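Wevard Student Robotics, Pliko project
Station Safety Checklist, Rev. 2
Form 1331

Station: Olia tray task (round table, toaster oven)
Location: Cloutier Hall, Room 33
Inspected by: Hae-won Cheon
Operator on station: Soo-ah Min
Reviewed by: Deok-su Kong
Period: January

Ratings: OK, FIX (correct before the next session), WATCH (acceptable, recheck next month), N/A.

Part 1. Floor and access

1.1 Operator can step back from the table without obstruction.
WATCH. The power strip lies on the floor in front of the table. Operator knows it is there. A new operator may not.

1.2 Power strip is off the walking path.
FIX. Move the strip behind the table or mount it on the wall. Deok-su has the brackets.

1.3 Cords and cables are covered or routed along the wall.
FIX. A white cable runs from the strip up toward the table and is free along its whole length. Use the flat cover from the storage shelf. Tape was tried last term and lifts from this floor.

1.4 Stand legs are marked.
FIX. One leg extends across the floor at the operator's left. Add yellow tape at the foot end.

1.5 Chairs are clear of the work area.
FIX. Office chairs are parked at the left side of the table. Push them back to the small desk before a session starts. Chairs are for the annotator and go back in place after the operator is done.

1.6 Footwear is closed.
OK.

1.7 Bags and clothing are off the floor.
FIX. Items have collected along the left wall. Second month in a row.

Part 2. Table and task objects

2.1 Table does not rock under hand load.
OK. Tested by leaning on the edge at four points.

2.2 Tray has no burrs or bent corners.
OK. Rim checked with a gloved finger.

2.3 Tray start position is inside the left half of the table, at the front.
OK.

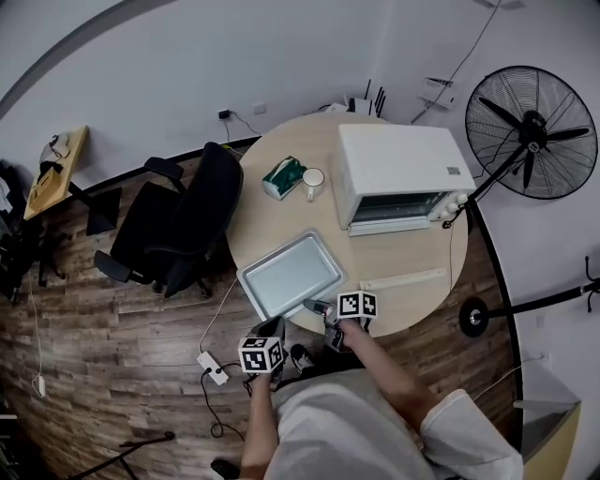

Item 2.3. Tray start position, both hand units at the front of the table.

2.4 Only task objects are on the table.
WATCH. Mug and tissue box are present at the back left. They are in the Olia object list as background items and may stay. The mug must be empty. Joon-young asks that both be kept at the back, because the left unit comes close to them on the wide approach.

2.5 Tray overhang at the table edge is less than a finger width at start.
OK. Measured before the first run. The tray shifts a little with every contact, so check again after each block of runs.

2.6 Oven sits fully on the table, door side toward the operator.
OK. Rubber feet inspected, none missing.

2.7 Oven is disconnected from power during all tray runs.
OK. Plug pulled and tagged by Hae-won before the session. The task is cold handling only. Any request to run the task with heat goes to Su-bin Yoo in writing and needs a separate form.

2.8 Oven door hinge holds at any angle.
WATCH. Door drops the last part of its travel. No pinch injury reported. Keep fingers and gripper tips out of the hinge side.

Part 3. Hand units

3.1 Housing has no cracks and no loose screws.
OK, left and right.

3.2 Marker cube is seated and does not turn by hand.
Left: OK. Right: WATCH. Slight play at the base of the cube. Joon-young will shim it. Until then, check after any bump against the tray or the oven. If the cube has moved, stop and recalibrate. Runs recorded after the bump are marked "do not use."

3.3 Marker faces are clean, flat and readable.
OK. Wipe with a dry cloth. Alcohol takes the print off.

3.4 Finger pads are intact and not peeling.
OK. Spare pads are in the small parts drawer, second from the top.

3.5 Trigger returns freely when released.
OK.

3.6 Cable on the hand unit is secured and cannot catch on the table edge.
FIX. A short dark cable hangs below the left unit. Clip it to the housing. Same comment applies to any unit borrowed from the other station.
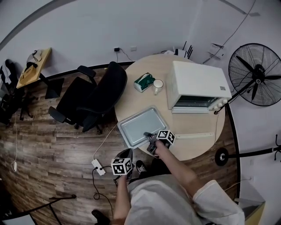 Part 4. Operator

4.1 Sleeves are fitted or rolled above the wrist.
FIX. The white top worn on station has long sleeves, wide at the forearm. Roll and pin, or wear the elastic cuffs. Cuffs are in the bin by the door. Reminder sent to all operators, not just Soo-ah.

4.2 No rings, bracelets or lanyards.
OK.

4.3 Long hair is tied back.
OK.

4.4 Operator has signed the pinch-point sheet.
OK. Signed copy in the binder.

4.5 Session length does not exceed 24 runs without a break.
OK. The log has one entry per run, so the limit can be checked. Deok-su asked whether failed grasps count. They do. The limit is for wrist load and a failed grasp loads the wrist the same way.

4.6 A second person is in the room.
OK. The second person must be able to hear the operator. Headphones are not allowed for this role.

4.7 Operator keeps both units in front of the body between runs.
WATCH. The left unit tends to drop low near the table edge while the right one works. No harm to the operator, but the cube can strike the edge on the way up.

Part 5. Surroundings

5.1 Fan stands level and its guard is complete.
OK. Grille checked on both sides, no gap wider than a fingertip. Fan stays off during recording. It moves the tissue.

5.2 Fan pole and base are clear of the right arm's reach.
WATCH. Clearance is enough for the tray task. It is not enough for the shelf task planned for the spring, and the fan should move before then.

5.3 Coat rack hooks are not at face height on the exit side.
OK. Nothing heavier than one bag on the rack.
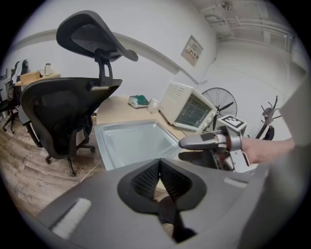

Items 5.1 to 5.3. Fan behind the oven, coat rack to the right with a bag on the lower section, seen from a hand unit.

5.4 Overhead pipes and fixtures are secure.
OK by eye from the floor. Building services handles anything closer than that.

5.5 Exit route is free.
OK.

Comments from review

D. Kong: 1.2 and 1.3 should be done together. Moving the strip changes the cord run, so do not lay the cover first.

J. Ra: For 3.2, please write down which edge of the tray was hit. I have two different reports for the right unit and cannot tell if the play is in the cube or the mount.

S. Min: Rolled sleeves come down again after several runs. Cuffs work better, but we have one pair for two stations. Please order another.

S. Yoo: Order approved. FIX items in Parts 1 and 3 are to be closed before the station is used again. 4.1 is checked at the start of each session by the second person in the room and initialed in the log.

Next inspection: after the strip has been moved. Use a new copy of Form 1331.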